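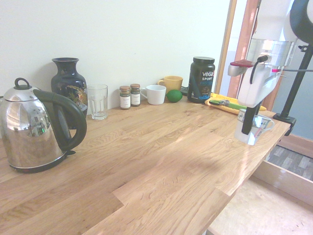
Gellarach Kitchen Chores, data card

Maintainers: Noémie Poulain, Gwenaël Besson
Annotation: Seul-gi Yeo, Fabrice Leblanc
Status: released, errors being fixed as they are reported

Summary

Gellarach is a set of 2,000 recorded attempts at small kitchen chores, carried out by robot arms in a home-style kitchen. Half of them, 1,000 attempts, were driven by a person from start to finish. The other half were run by a trained policy with a person standing by. The chores are putting mugs and cups away, opening and shutting drawers, and moving things along a worktop.

We made this set because we were tired of being told that the washing-up is a solved problem. It isn't. If you came here from a headline about robot butlers, please read the Limits section before you quote us.

What counts as an attempt

An attempt starts when the operator gives the go signal and ends when the arm is back at rest or someone has stopped it. We keep the whole recording, including the dull parts. Many published sets trim the waiting, the second tries and the slow approach, and the clips look brisk as a result. Ours don't.

Each attempt has views from fixed cameras and from a camera at the wrist, along with joint positions, gripper width and a one-line instruction in plain English. The streams share a clock. In the early part of the January recordings the clocks drift, and the affected attempts carry the flag clock_check. Leave them out if timing matters to you.

Labels

Two people labelled every attempt without seeing each other's answers. The outcomes are done, partly done, not done and stopped. Where they disagreed, Didier Vidal made the final call and the two original labels were kept in the file, so you can decide whether he was being generous.

"Done" is strict. A cup on its side in a drawer is "partly done". A cup the right way up that was nudged there by the operator is also "partly done", and the nudge is marked.

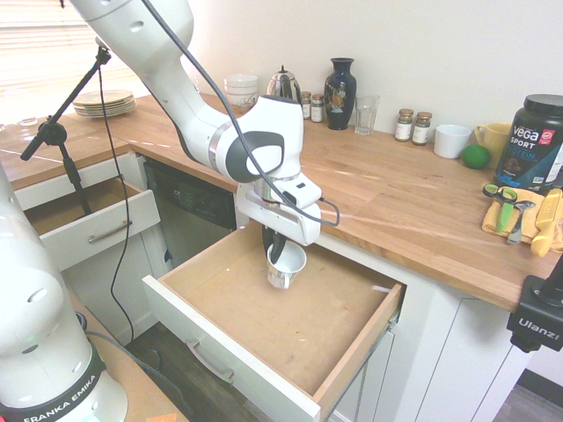 The drawer chore is the one visitors ask about, and the one we would least like to see oversold. People see a cup go into a drawer and picture a full cupboard of crockery sorted after dinner. Look at the terms, though: the drawer is already pulled right out, there is nothing in it for the cup to knock against, and the plates and bowls stay in their stacks on the worktop. A child would call that an easy job. Results from it should be reported as placing one cup in an open, empty drawer, and we would be glad if papers used those words.

The instruction file splits opening a drawer from filling it for the same reason. A system that can do one has told you very little about the other.

Limits

One kitchen. The worktop, drawers and crockery barely change, and we have no evidence that anything trained here will work in the flat next door.

Nothing is dirty. There are no wet plates, no greasy pans and no half-eaten toast. Anyone who has cleared a table knows this leaves out most of the chore. 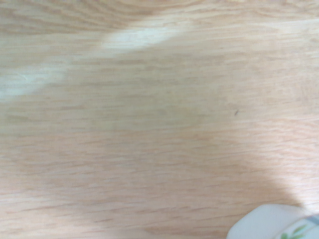 Nothing is in a hurry either. The instructions set no time limit, and the operators were patient people who knew what the arms could manage. Please don't compare durations with those of a person at home unless you also count the time spent setting the objects out.

Shine and glare are left in. We did not dim the room or swap the glossy things for matt ones, and the brightness varies between attempts. Users of the Drekow loader should turn off its automatic exposure fix, which flattens the wrist views badly.

Suitable uses

Training and testing of pick-and-place methods, work on spotting failure early, and checks on whether a success label means what it says. The Górecki split holds back some objects and the Rostamari split holds back some instructions. Report both if you can, and don't average them.

Unsuitable uses

Claims about housework in general. Claims about safety near people. Sales material.

Known faults

- A few instructions say "mug" where the object is a cup. Both words are accepted by the scoring script.
- Gripper width reads zero for the first moments of some recordings.
- Operator notes are partly in French. Translations are welcome.

Corrections go to Noémie Poulain through the issue tracker. Include the attempt number and the label you think is wrong.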